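Search the forum
Enter keywords Go
Brevport Robotics Board > Manipulation > Sim transfer
Posted in May by tiltcam_dk

tiltcam_dk
Camera pose randomization result, for anyone training grasp policies in sim. Baseline: fixed camera, 3,000 demos, handle task. Success on shifted views was 27 percent. Then I randomized roll and position over 400 poses, same demos re-rendered. Shifted views went to 71.

akmont_user
How wide is the roll range? McKinnon's group reported nothing past 10 degrees.

tiltcam_dk
Up to 18 degrees either way. Most of the gain is from roll. Position alone gave very little.

plustport9
I don't buy it. Re-rendering 3,000 demos over 400 poses is also a lot more image data. You need a control with the same number of renders and a fixed camera - otherwise you are measuring augmentation volume.

tiltcam_dk
Fair. I ran that Tuesday, with color jitter in place of pose. It got 34. So volume helps a bit, but it doesn't explain the gap.
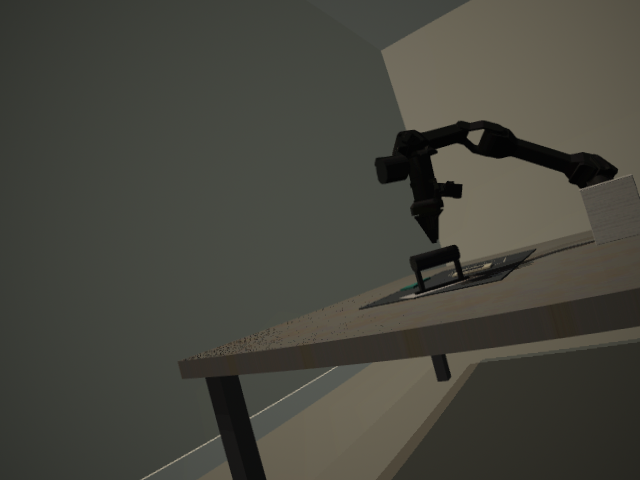 The failures that remain are mostly at the pre-grasp step. The policy stops above the bar and closes early, more often when the roll is near the limit. I suspect depth error along the view axis.

plustport9
One seed?

tiltcam_dk
Three. Spread was four points.

akmont_user
Then I'd still want the wrist camera ablated before calling it a roll effect.

Contact the moderators | Copyright Brevport Robotics Board | Back to top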